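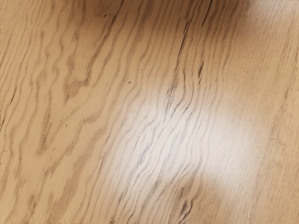 Wood grain, close up.

Print this post | E-mail this to a friend

I moved to Calton in February with 2 suitcases and a box of paper. The suitcases took an evening to unpack. The paper took until summer.

It was mostly bills and statements. I had kept every one since my first apartment, on the theory that somebody might ask for them. The only time anyone did ask was when Doherty, my old gas company, said I owed them $614 from a place I had already left. I had the final bill. It was in the box, and it took me most of a weekend to find it. They dropped the charge after two phone calls and a letter.

So I didn't want to throw everything out, but I also didn't want to spend another weekend like that.
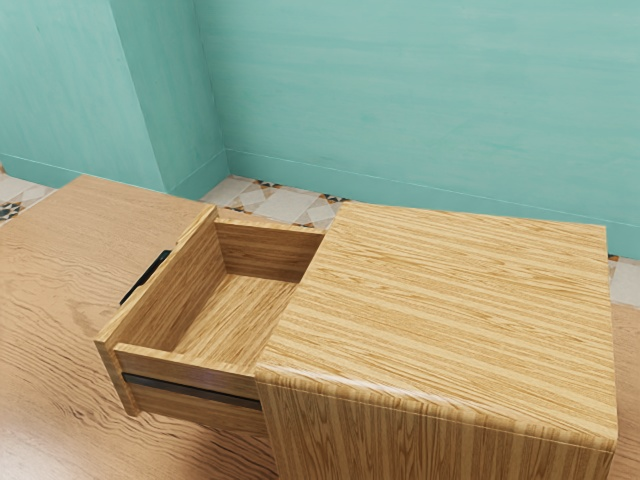
What I do now is boring. Anything to do with a home, a car or taxes gets kept. Pay stubs go once the tax form comes and the numbers match. Manuals go right away if the maker has them online. The one for my Stovo heater was there, and so was the parts list. Receipts under $1000 get thrown out when the warranty is over. Over that, I hang on to them.

I tried scanning for a while. I got through one folder and quit. The scans were crooked and I had named them all wrong, so I couldn't find those either. My sister-in-law scans everything and likes it. I think you have to do it the day the paper arrives.

The oldest thing I found was a lease from 2000, signed in green ink. I kept that one for no good reason.
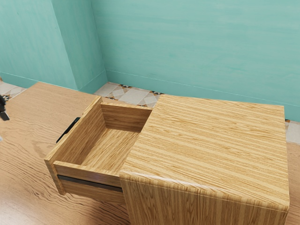
Drawer open, nothing in it.

The shredder at the Wenari branch library is free on the first Saturday, up to two bags. I've been twice and have one more bag to go, mostly bank statements and some old checks.

E-mail | Print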